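Recording sweeping demos with hand-held grippers

Sweeping is my favorite task to collect! A brush, a dustpan and a heap of shredded paper on a white table, and every single run comes out a little different.

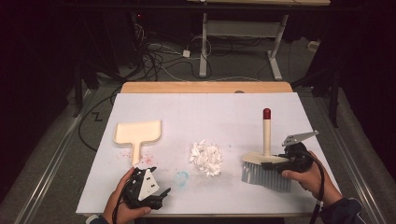 Step 1. Set the start pose
Put the paper between the dustpan and the brush. Fluff the heap up again before each run, and shift it a bit so the model gets some variety.

Step 2. Record
Clamp the brush first, then bring in the dustpan with the other gripper. Go slower than feels natural (I was way too fast in September) and keep the cables clear of your wrists.

Step 3. Save and tag
Stop after 12 runs and shake out your hands. Loan Tôn and I got 310 good ones this way, and we toss any run over 60 seconds. Tag the rest "sweep" and upload them to Potolora.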